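Can a primary school change what's taught without asking parents?
Prurkstead area, Year 4

Posted by Ga-eun Na

Hi all, bit rushed as on my lunch. Daughter's school sent a letter in April saying they're dropping the local history unit and bringing in a new citizenship thing from an outside provider called Nekimby. No meeting, no sample lessons, just 2 paragraphs and a link that doesnt open. I asked at the office and was told it's "on the website". It isn't.

I'm not against it. Might be great. I'd just like to see what they'll be reading before she comes home quoting it. Do I have a right to look at the materials? And can I take her out of those lessons or is that only RE? Some parents on the class chat are already talking about a petition, seems a bit much to me.

Virk
Short version, yes you can ask, no you probably can't pull her out. RE and parts of sex ed are the ones with a withdrawal right, citizenship isn't. Everything else is up to the head being nice about it. Schools in England are meant to publish their curriculum by subject online, so if it's missing tell them in writing. Email, not the office window.

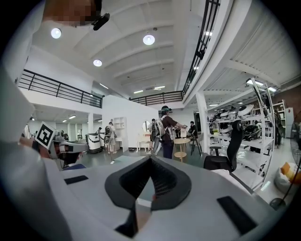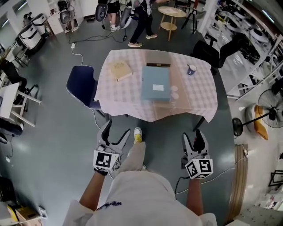 Ask for the actual lesson slides as well as the overview. Overviews are always lovely and tell you nothing. We had the same with a reading scheme, 40 pages of aims and not one page of what they'd read. Took two emails then the head let us come in for 20 minutes at pick-up and flick through. All fairly dull in the end.

If they say it's the provider's copyright, ask to view it in school instead. Then complaints policy, then governors.

Darius Kazlauskienė
petition never works. ours got 35 names and went in a drawer. Go and see the class teacher, they usualy know more than the head does

Ga-eun Na
Thanks both, emailing tonight. Will ask for the slides.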